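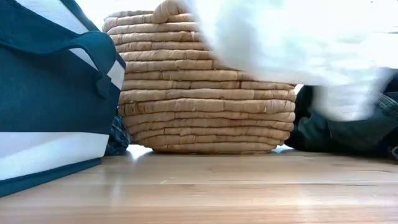 A reader wrote in last week to say that baskets are where laundry goes to be forgotten, and that I should stop encouraging people to buy more of them. Fair enough! I've had a basket like that. It sat at the end of the bed from December until spring and I could not have told you what was at the bottom of it. But I want to stick up for baskets today, and for tote bags too, because the two of them together have made me weirdly cheerful about washing day.

So, the system, if I can call it that. The coiled basket is for the soft white things: dish towels, napkins, pillowcases, the big thin cloths I use for covering bread. The teal striped tote is for whatever has to leave the apartment. Clean whites go in the basket, stuff that's going out goes in the tote, and both of them live side by side on the wood where I can't avoid walking past.

I love this basket. I got it at the Saturday market in Plerkach, from a stall that had them stacked up in wobbly towers, and I went back and forth between two sizes for so long that the seller started packing up around me. I took the bigger one. It cost 38, and I carried it home on my head for part of the way (it was raining, it made sense at the time). The color is what got me – a mix of pale and warmer tan, so it looks good next to pretty much anything – and it has that nice bulge in the middle, so folded cloths settle in without getting crushed at the corners.

The tote is from Neletti, the fabric shop by the bridge, and it's a proper canvas one that stands up by itself. I can't tell you how happy that makes me. I have a whole drawer of floppy bags that collapse the second you let go of them, and you end up holding the thing open with your knee while you try to get a tablecloth in. This one just stands there and waits.

I fold everything in thirds now. I used to fold in half and in half again, and the stack always slid over like a deck of cards. Thirds the long way, then thirds again, and stand them on edge in the basket like files. You can pull one out without wrecking the rest! Napkins take me no time, pillowcases are a pleasure, and fitted sheets I still roll up into a ball, and I'm at peace with that.

I do the whites on a Sunday, usually with the radio on. One load takes 98 minutes in my machine on the long setting, enough time to sweep, make soup and have a sit down. Then I shake everything out hard before it goes on the rack. My grandmother used to snap a sheet so loudly you could hear it in the yard, and I've been working on my snap for years. It really does help with the creases, and I haven't ironed a dish towel since I moved to Plisow.

A few things I've changed along the way:

I keep 4 tablecloths now and gave the rest away. The round one stays, even though we don't have a round table.

Nothing damp goes in the basket, ever. I learned that with the last one, which ended up smelling like a pond.

Anything with a stain gets hung over the back of a chair, so I have to look at it until I do something about it.

To my reader, then: I think the trick is giving a basket one job. Mine went wrong when it was for laundry and also magazines and also the cat. Since it's been whites only, it gets emptied and filled and emptied again, and I look forward to it, which is a strange thing to write about dish towels.

Next up I want to try a lining for the inside, in striped cotton if Neletti still has any of that roll left. If you've sewn one for a round basket, please tell me how you got the bottom to sit flat. I've made 3 paper patterns so far and they all pucker.

Last updated: 6 June 2025

This site uses cookies to remember your preferences. By continuing to browse, you agree to our use of cookies. Accept | Settings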